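Brick wall behind the closets, paint it or leave it?

Forum: Small Apartments > Walls and Floors
15 replies shown on this page: no, all posts on one page

tumov_east
Topic starter

Hello all. We moved in December to a ground floor apartment and I need opinions, because my husband and I do not agree and we have stopped discussing it at dinner.

The bedroom has one wall of bare grey brick. The previous owner left it like this on purpose, I think, because the other three walls are plastered very nicely. My husband wants to paint it white. I want to leave it grey and put warm wood in front of it. The room is 193 cm wide between the tall pieces at the narrow end, so every decision feels big.

My questions are these.

1. Does grey brick with medium-brown wood look good, or does it look like a parking garage with a sauna in it? I mean wood with horizontal grooves, and next to it something very dark and flat.

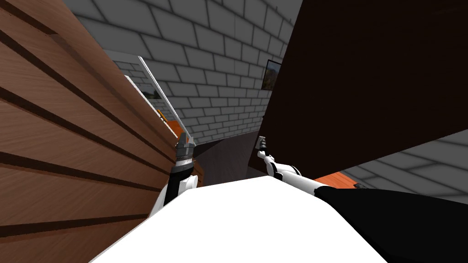
2. If we paint, can we go back later? My husband says yes. I have read that no.

3. What do you do with the dust? The brick gives a fine powder on the floor every morning, close to the wall only.

Thank you for any advice.

hosow_renter

Number 2 first. You can't go back. I painted brick in my old place in Hosow and regretted it after one winter. The paint goes into the small holes and stays there. I spent 61 hours with stripper and a brush and the wall was still pink in places (there was an older red coat under mine, I did not know).

Grey with brown wood is fine. Grey with very dark brown is heavier, I would have only one dark thing in the room.

plasterandpatience

I have to disagree with the post before. Mineral paint on brick is a normal and good solution, and it lets the wall breathe. The problem is when people buy cheap plastic paint. Of course that is terrible to remove.

About the dust, this is old mortar. Brush it with a soft brush, vacuum, then put one coat of a clear mineral sealer. Test it behind a closet first, some of them make the brick look wet forever.

hosow_renter

"Lets the wall breathe" – I hear this always and I never see what it changes for the person who wants the old color back. Mineral paint is even harder to remove than mine was. You can't recommend it to somebody who is asking if she can change her mind.

plasterandpatience

She also asked what is good for the wall. These are two questions. I answered one and you answered the other.

tumov_east
Topic starter

Please don't fight, you are both helping me. I will tell my husband that the paint stays. He will say that he never wants to change it back, so maybe this is not a strong argument in our house.

I forgot one thing. There will be a large grey piece as well, and now I worry about grey in front of grey.
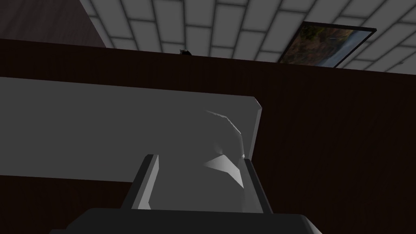

Posted by tumov_east | 4 Jul 2021 | Member | 9 posts

Is it too much? I could still choose another color for this, but not for the closets, these are ordered from Salehi and they don't accept changes.

bendari_lane

Grey on grey works when one is rough and the other is smooth. Brick is rough, so keep the other surface plain. In our apartment on Bendari Street we have the same idea and the eye accepts it without any trouble. It becomes boring only if the lamp is cold. Buy a warm bulb before you buy paint, it costs almost nothing and you will see the wall differently in the evening.

Also please check if the narrow place gets air. Tall closets very close to an outside wall is how you get mold. Leave a gap of a few fingers behind.

plasterandpatience

Agree with the gap. And this is one more reason for not using plastic paint, if somebody still needs one.

hosow_renter

Nobody here recommended plastic paint :)

tumov_east, is it an outside wall or inside? It matters more than the color.

tumov_east
Topic starter

Outside wall, on the north. In the winter it was cold when I put my hand on it, but I did not see water.

I changed the bulb yesterday evening. My husband looked at the wall for a long time and said it is "better than before", and then he asked how much is the mineral paint. We agreed to wait for 2 months and leave the brick as it is. Meanwhile I will brush it and try the sealer in the corner. Can somebody tell me if the sealer smells strong? We sleep in this room.

bendari_lane

Mine had a light smell for one night. We kept the window open and slept in the living room. Do it before the closets come, it is much easier to reach the corners.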